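Harnau Neighborhood Supper Club, June minutes

Bronisława Piątek opened at 7 p.m. and thanked everyone warmly for coming out, and for the plum cake, which was much enjoyed. The May minutes were read and approved with one small spelling fix.

Nimal Kanagaratnam reported $319 in the kitty, of which $300 is set aside for the hall deposit. Plates were talked over at some length, and we agreed to keep using the ones we have.

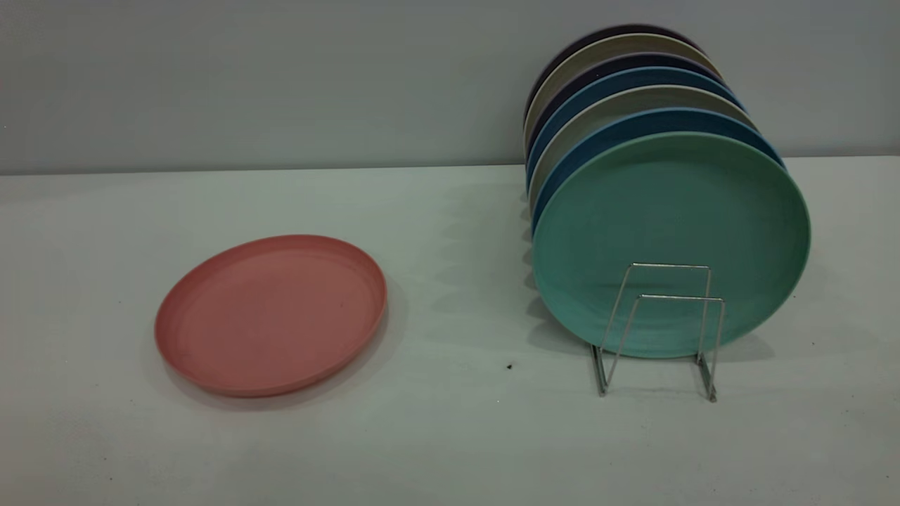 Supper plates, with the wire rack.

The next supper will be potluck, with doors open at 6. Nimal will ask at Nambiar about rice, and Bronisława kindly offered to bring 2 pots of soup. Closed at 9 p.m.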